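How Metal Gets Its Scratches
By Efa Gittins
October

Look at an old metal spoon under a lamp. When it was new, you could see your face in it. Now it has lots of thin lines going every which way, and your face looks blurry. The spoon is still strong and it still holds soup. Only the top of it has changed.

The outside of any object is called its surface. Scratches happen when something hard and pointed slides across a surface and digs in. A scratch is a very small ditch. Some of the metal gets pushed to the sides, like snow in front of a plow, and some of it may come off in bits too small to see.

Not everything can scratch everything else. A harder material scratches a softer one. Your fingernail can leave a line in a candle, but it can't leave one in a steel pan. Sand can scratch steel, though. Many grains of sand are made of quartz, and quartz is harder than most of the steel in a kitchen. This is why a little grit on a sponge can spoil a shiny pan.

Scientists use the word "wear" for all the small damage that builds up when surfaces rub together. One rub does almost nothing. If you slide a box across the same shelf 4 times a day, in 250 days you will have done it 1000 times, and by then the shelf will probably show it.
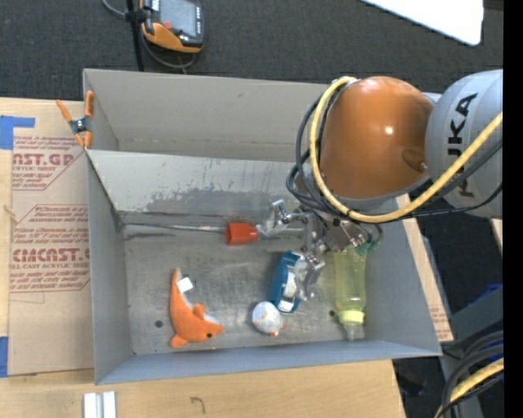

Wear doesn't spread itself out evenly. It collects in the places that get touched the most. Stone steps in old buildings often have a dip in the middle, where most people put their feet. A door handle may be bright on the part people grab and dull everywhere else. On a playground slide, the middle is usually smoother than the sides.

Soft things cause less wear than hard ones. A sock sliding on a metal tray will hardly mark it. A stone dragged over the same tray will leave a line the first time. But soft things can carry dirt, and the dirt does the scratching for them. If you wipe a dusty pair of glasses with a dry cloth, the dust can be dragged over the lenses. Rinse them first.

Why do scratched things look dull? It has to do with light. When light hits a smooth metal surface, it bounces off in a neat, orderly way, and you see a clear reflection. When it hits a surface full of tiny ditches, it bounces off in many directions at once. The light still comes back to your eyes, but it is mixed up, so you see a cloudy gray patch and no reflection.

Polishing works by making scratches smaller. A person rubs the metal with a rough powder, then with a finer one, then with one finer still. Each powder leaves marks that are thinner than the marks before. In the end they are too thin for your eyes to notice.

Try it yourself

You will need an old coin, a wax candle, a plastic lid nobody wants and a steel nail. Ask a grown-up to help with the nail.

Try to scratch the candle with your fingernail. Then try the lid. Now use the edge of the coin on both. Last, have your helper use the nail on the lid and on the coin. Write down what scratched what, and put your materials in order from softest to hardest.

If you have a magnifying glass, look at the marks up close and see which ones are deepest.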